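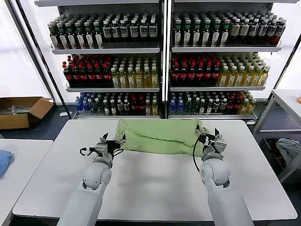
Diary of the Clerk to the Parish of Cludbridge
October 2020

The office opened at the usual hour. The post contained two planning notices, a letter from the county about the footbridge at Jeltarness, and a renewal form for the burial ground insurance, which was signed and returned before noon.

Most of the morning was given to the footbridge. The county proposes to close it for 15 weeks while the decking is replaced. Residents on the far bank will be required to use the road by the old mill, and there is no pavement on that stretch. I wrote to ask whether a temporary path could be laid along the field edge, and enclosed the plan drawn up in May. The landowner has given consent in writing, subject to the gate being kept shut.

Darcy McPhee attended at eleven to discuss the allotments. Plot holders on the lower side report standing water after each heavy rainfall. Mr McPhee considers that the ditch was never properly cleared when the hedge was laid, and I am inclined to agree, though the contractor maintains otherwise. A quotation for the work has been received in the sum of £875. It will be put before members at the next meeting, which will again be held by telephone and video link. The last such meeting was interrupted on several occasions by a barking dog, and members have been asked to silence their microphones when not speaking.

Lunch was taken at the desk.

In the afternoon I continued with the transfer of the old minute books to the record office. Volume four is in poor condition – the spine has parted and the index is missing. Zubaida Zaidi telephoned from the record office to confirm that it may be sent unbound, provided that each section is tied with tape and labelled. She asked also for the tithe correspondence, which I have not yet been able to find. It may be in the vestry cupboard, for which the key is held by the churchwarden.

The balance of the hall repair fund stands at £2,209. The invoice for the guttering, £308, has been passed for payment and is not included in that figure.

Two complaints were received about leaves on Kamata Lane. Both were acknowledged and passed to the highways desk.

The office closed at five. Rain had set in by then, and I walked home by way of the lower allotments to look at the ditch. The water was level with the path at the eastern end. A note has been left for Mr McPhee.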